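About the Two-Arm Club

The Two-Arm Club is part of the Vekside School and has its own page because the main page gave us one sentence, and that sentence said "crafts." We work on robot arms, mostly in simulation, where a dropped part costs nothing and makes no noise. Students join in January and stay until they graduate or discover the theater program.

This year's exercise is called Stosen. It asks students to bring one small orange part to a pale blue one using a pair of arms, without the arms getting into an argument.

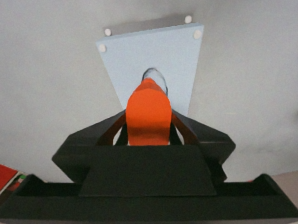
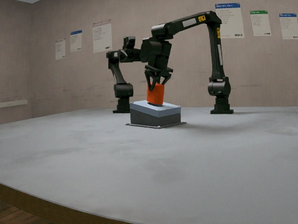
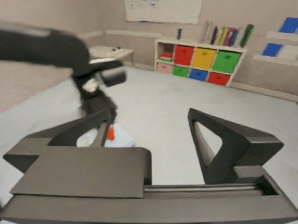 Regula Bühler thinks we make it sound too easy. The orange part was never the problem, she wrote when we asked members to check this page. The problem was getting two arms to share a space the size of a dinner plate, and she would like it known that her group spent most of a term on that and very little on the part. She also asked us to mention that her group has the best naming system for saved files. We have mentioned it.

How the club works

Students work in groups of 3. One writes the motion code, one watches the run and one keeps the log, and then everybody swaps, including the people who were hoping we would forget. The log matters more than new members expect. Stosen is at run 209, and the entries range from a full page on approach angles to the single word "no."

You do not need to know how to program when you arrive. You do need to be able to watch the same motion many times over and still care whether it was a little to the left. Reto Riedl teaches the first sessions and starts with coordinates, on paper, with a ruler. There are complaints every year - he keeps the ruler anyway.

Who runs it

Verena Zürcher started the club and still approves every project plan, usually after crossing out half of it. Reto handles teaching. Vinzenz Zwahlen looks after the computers and the shared code, and would like you to stop saving things to the desktop.

The Drovholm meet

Each year we send 2 groups to the student meet at Drovholm. Everyone gets the same task and the same amount of time, and there is a 2,000-word limit on the written report, which our students regard as either far too long or a personal attack. Our best finish so far is third. The certificate hangs by the door of the computer room, slightly crooked.

Joining

Ask at the school office for the club form, or speak to Reto before class. New members are assigned to a group at their first session and get their own page in the log.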